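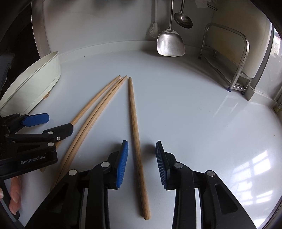

**Ticket 358: jaw opening estimate is wrong for thin objects**
Project: Mistness
Component: width estimation, hand-held grippers
Opened by: Grażyna Krawczyk
Status: open, workaround in use

**Problem**

In the kitchen recordings with chopsticks, the estimated distance between the two finger pads does not go to the correct value when the gripper closes. It stays at a small positive number, and our segmentation script then decides that the grasp never started. With cups and sponges I do not see this.

From 600 episodes in the chopstick set, the script accepted 585 before the last update of the Tolitz module. After the update it rejects many more, so I rolled back on Friday and started this log.

**What I checked**

1. Calibration file. It is the same as in February, and the checksum agrees.
2. Time offset between left and right gripper. I shifted the right stream by 35 ms in both directions. No change in the result.
3. Pad detection. The blue ribbed pads are found well when the jaws are open over the white counter. When they close, the two blue regions merge into one and the detector returns the last good value.
4. Reflections. The counter is glossy and the window reflects in it on the right side. I masked this area and ran again. Small improvement for the right pad, but the main error stays.
5. Second gripper in view. In bimanual episodes, the blue pad of the left-hand gripper can enter the wrist image of the other one. Provis sometimes takes it as a candidate. This is a separate bug, I think, but it makes the numbers worse.

**Workaround**

Set `merge_policy: split_center` in the Tolitz config and limit the pad search to the lower half of the image. On the episodes that I repeated, the closing moment is now detected, with an error of one or two frames. Please do not use it for the bowl task, I did not test it there.

**Open questions**

- Curved and straight chopsticks give different residuals. Should we report them separately in the results table?
- Can the Nowicki branch keep the raw pad masks? Without them I cannot compare the two versions.

Next step from my side: rerun the full set with the workaround and attach the rejected list to this ticket.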